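Magdalini Stergiou
6 Jan 2021

OK so I finally did the math on my no-takeout year. A thread, mostly so I stick with it.

I started in September with a goal of saving 2,000 bucks by cooking at home. Got to 1,930! So close it hurts.

What got me was lunch. I kept "just grabbing" a sandwich at Trullell and that place ate 170 of it before I even noticed.

Biggest help was soup. I make one huge pot, freeze it flat in bags, done. Lentil is the winner – 14 bags in the freezer right now and I'm still not sick of it.

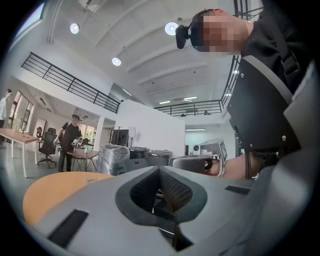 Also, label your bags, people. I thawed what I thought was chili and had plum sauce for dinner.

Next up is bread. If you have an easy rye recipe, send it my way – my last loaf could've held a door open.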